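새 앨범 작업을 마친 Lultell, “이번에는 소리를 덜어내는 데 시간을 다 썼다”

4인조 포스트록 밴드 Lultell이 두 번째 정규 앨범 ‘Sturnidby’를 내놓는다. 발매는 6월이고 레이블은 전작과 같은 Hattar다. 합주를 앞둔 오후 2시에 연습실에서 만나 이야기를 들었다. 멤버들은 개인 이름 대신 밴드 이름으로 답변을 실어 달라고 했다.

첫 앨범 이후 공백이 길었던 이유부터 물었다. 베이시스트는 특별한 사건은 없었다고 했다. “다들 직장을 다닙니다. 퇴근하고 모이면 밤 9시쯤 되고, 두 시간 치면 막차 시간이에요. 그렇게 곡을 쓰다 보니 오래 걸렸습니다.”

처음에 만든 데모는 12곡이었다. 그중 7곡만 앨범에 실렸다. 빠진 곡들이 나빴던 것은 아니라고 기타리스트는 말했다. “비슷한 빠르기의 곡이 몰려 있었어요. 순서를 아무리 바꿔도 중간이 늘어졌습니다. 한 곡은 공연에서 반응이 제일 좋던 곡인데 녹음해 놓고 들으니까 앨범에서는 자리가 없더라고요.”

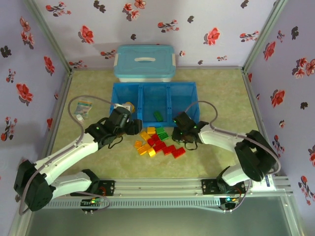 녹음 방식도 달라졌다. 1집은 악기를 하나씩 따로 녹음했고, 이번에는 드럼과 베이스, 기타 두 대를 한 방에서 동시에 받았다. 드러머는 처음에 반대했다고 한다. “제가 틀리면 전부 다시 가야 하니까 부담이 컸습니다. 첫날은 한 곡도 못 건졌어요. 둘째 날에 메트로놈을 끄자고 했고 그때부터 좀 풀렸습니다.” 실제로 앨범의 네 번째 곡은 후반부로 갈수록 조금씩 빨라진다. 믹싱 때 손볼까 하다가 그대로 두었다.

제목 ‘Sturnidby’는 멤버들이 지어낸 지명이다. 가사가 거의 없는 앨범이라 곡들을 묶을 장소가 하나 필요했다고 한다. 보컬이 들어가는 곡은 마지막 트랙뿐이고, 그마저 목소리를 기타 뒤에 깔았다. “가사집은 넣을 겁니다. 네 줄이지만요.” 기타리스트의 말이다.

믹싱은 Gosix 스튜디오에서 했다. 저음을 어디까지 남길지를 두고 의견이 갈렸다. 베이시스트는 더 키우자는 쪽이었고 나머지는 반대했다. 결국 자동차 스피커와 싸구려 이어폰으로 번갈아 들어 보고 중간에서 정했다. “저는 지금도 조금 작다고 생각해요. 그래도 LP로 들으면 괜찮을 겁니다.”
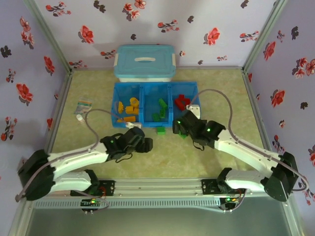 LP는 2,000장을 찍는다. 1집 때는 CD만 만들었는데 공연장에서 LP는 없느냐고 묻는 관객이 많았다. 한 면에 들어가는 시간을 맞추느라 세 번째 곡의 도입부를 1분 가까이 잘랐고, 디지털 음원에도 같은 버전이 올라간다. 긴 버전은 공연에서 연주할 계획이다.

발매 공연은 작은 클럽에서 두 차례 연다. 앨범 수록곡을 순서대로 전부 연주하고, 1집 곡은 앙코르에서만 한다. 키보드 파트가 있는 두 곡은 기타리스트가 연주 도중 악기를 바꿔야 해서 요즘 그 연습을 가장 많이 한다고 했다.

다음 앨범 계획을 묻자 드러머가 먼저 답했다. “빠진 곡 중에 두 곡은 다시 만져 보고 싶습니다. 언제 낼지는 모르겠고요. 일단 공연부터 하고 좀 쉬려고 합니다.”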